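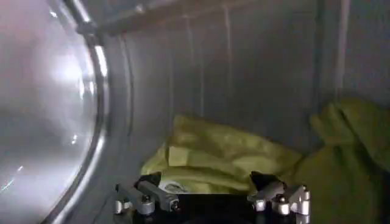 Figure 1. Coloured cloths in the drum, front-loading washer, Lirovdale.

Progress report to the McAlister Fund: Lirovdale laundry and shop, second period
Prepared by Janka Procházka
Reporting period ends June

1. Work in the period

The laundry opened to members at the start of the period and ran 389 wash cycles up to the closing date of this report. Cycles are taken from the log sheet kept beside the machines, checked against the payment record. Where the two differed, the lower figure was used. Test cycles run before opening are left out.

Most loads were small household textiles: cleaning cloths, tea towels, aprons and table linen. Heavy bedding is not yet accepted. The drying space at Lirovdale is too small for it, and the proposal to send bedding to Trerkdale is still being costed.

Sorting is done by colour and by fabric weight before loading. Greens and yellows are washed together at the lower temperature. Whites go separately, although small white pieces still turn up folded into coloured loads. The log shows 31 loads with at least one wrongly sorted item. The usual result was a second wash for the item concerned, charged to the project and entered under consumables.

2. Equipment

The washers stand side by side with no gap for access between them. Detergent is measured by hand with a marked scoop. The previous practice of pouring straight from the container was stopped after residue was found in a drawer.
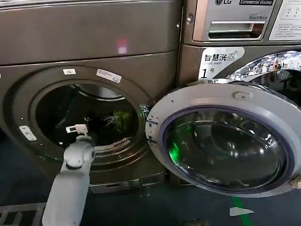

Tesemari Laundry and Premises Team, Lirovdale

The washer to the right in Figure 2 is an LG commercial model with direct drive. The darker machine next to it has a row of small slots along the lower rim of the opening, and lint collects there faster than we had allowed for. Cleaning of this part has been moved from monthly to weekly.

Doors are left open between loads to let the drums air. A check of the drum is part of the unloading routine, as small dark items are easily missed at the back. The check was added to the instruction sheet by Vittoria Testa, who also rewrote the section on overloading.

One service visit took place. The engineer adjusted the feet of one washer to reduce movement during the spin and replaced an inlet filter. No parts were claimed under warranty. The next visit is due in six months.

3. Shop shelving

The drinks shelving is in use and stocked by product, one product to a tier as far as the quantities allow. The upper tier takes the small bottles, with the orange-brown and red bottles on the tiers under it. Green packets are kept lowest. Stock is rotated from the back at each delivery.

Sales in the period came to more than 900 units. Drinks made up the larger part of this. Shelf labels were revised once, after a price change from the supplier, and the old labels were withdrawn the same afternoon. The glass case on top of the unit is not included in the sales figures.

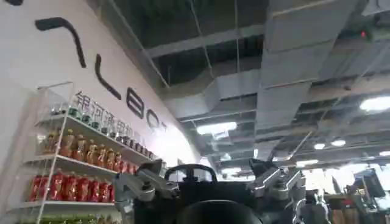 Naveen Negi asked, on reading the draft, whether shop sales should be reported at all under a grant that was made for the laundry, and whether the fund would take them as match income. The agreement is silent on this. Sales are therefore given as units only, and the money is held on a separate line until the fund replies.

4. Outstanding items

Bedding: costs for transport to Trerkdale, with Tipene Partington.
Sorting: colour chart for the wall by the machines, text agreed, printing not yet ordered.
Log sheet: new column for rewashed items, to start with the next sheet.
Shop income: ruling needed from the fund before the next claim is sent.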